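Thread count is the wrong number to print on a table linen label

Most table linen sold at retail carries one large number on the front of the package, and that number is the thread count. It is a poor guide to how the cloth will behave on a table. Two other values, fabric weight and residual shrinkage, would tell the buyer more, and both are already measured at the mill.

Thread count adds the warp and weft yarns in one square inch. The arithmetic gets loose when plied yarns are used. A 2-ply yarn can be entered once or twice depending on who is doing the entering, and a 3-ply yarn is worse. The Prado line from Brakitz is labeled 359. Under a single-yarn rule the same cloth would carry a much lower figure, and the fabric would be identical.

Weight is harder to inflate. A cloth is cut, conditioned and put on a scale. Heavier cloth hangs straighter at the drop and moves less when a plate is dragged across it. It also takes longer to dry, so the buyer has a real tradeoff to consider.

Shrinkage matters more for tables than for beds. A sheet has spare fabric to tuck under. A tablecloth has a finished edge in plain sight, and a small loss in one direction turns a square into a rectangle. Cotton relaxes most in the first few washes, and usually more along the warp.

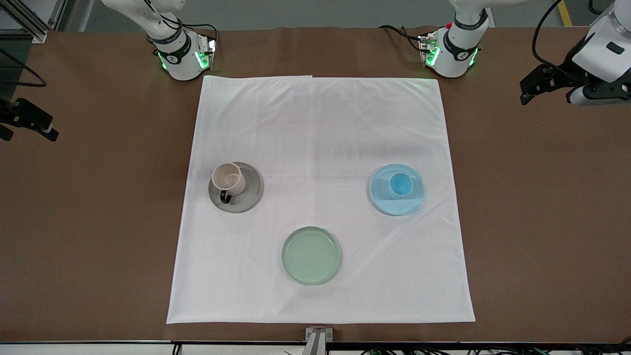 Cirkon prints a shrinkage value on the back of its care label, in type small enough that few shoppers will find it. The test behind it is a single wash, and a single wash understates the final change. A value taken after 20 cycles would be closer to what a household gets by the end of a year. Astton tests to that length for its restaurant accounts and leaves the result off its retail packaging.

The change I would make is modest. Put the weight on the front, put warp and weft shrinkage directly under it, and state the number of washes. Thread count can move to the back, with the ply given next to it.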